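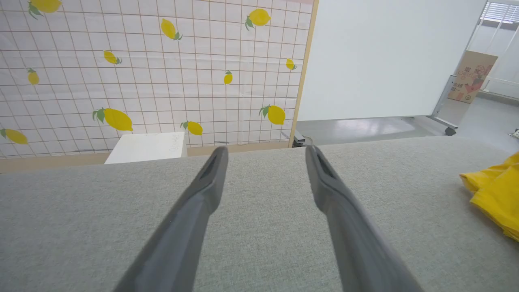

Upholstery fabric is sold by its face, but what decides how it wears is mostly the weave and the yarn. This week we look at plain woven covers of the kind found on seats and ottomans, and at how to clean them without making things worse. A speckled grey made from lighter and darker threads, with a bright yellow cloth lying on it, is a good place to begin. The mixed threads break up the colour, so small marks and lint are harder to pick out than on a solid grey, and you have to look for them from a low angle. The lemon print on a grid behind it is a different case. A pattern on a white ground shows every mark on the white, and the straight lines give away creases and any pull in the cloth.

Terms for this week

Ground: the background colour of a printed cloth.
Mélange: a yarn or cloth of mixed light and dark fibres, read by the eye as one colour from a distance.
Crocking: colour rubbing off one cloth onto another, dry or damp.
Rub count: the number of cycles a cover takes on the abrasion machine before it fails.

Dry cleaning before wet

Vacuum first, with the soft brush head, following the line of the weave. Work out from the centre and do the edges last. Grit left in the cloth turns to mud once water is added — most of the tide marks students bring in for the clinic start this way.

Choosing a cloth

Use a white cloth for anything damp. Coloured cloths are fine for dry dusting, but test them for crocking first: rub the cloth twenty times on a piece of white cotton, dry, then again with the cotton damp. If colour comes off in either test, keep the cloth for hard surfaces. Dayana Maldonado's notes on the Vurnley samples are in the course folder and show what a failed damp test looks like on a pale ground.

Spot cleaning

Blot, don't rub. Start outside the mark and move inward. Change to a clean part of the cloth each time you lift it. Leave the cover to dry flat and away from a heater, and judge the result only when it has dried through.

Practical, room 40

Work in pairs. Each pair gets one grey mélange offcut and one printed offcut from the Skudine box. Put the same mark on both, clean both by the same method, and write up which was easier to see and which was easier to shift. These are separate questions and should get separate answers. Zofia Chmielewska will have the abrasion machine set for 2000 and 3000 cycles, so bring your second offcut labelled on the back in pencil.

Reading: Lindqvist, chapter on household cloths, to page 69. Write-ups are due at the end of September.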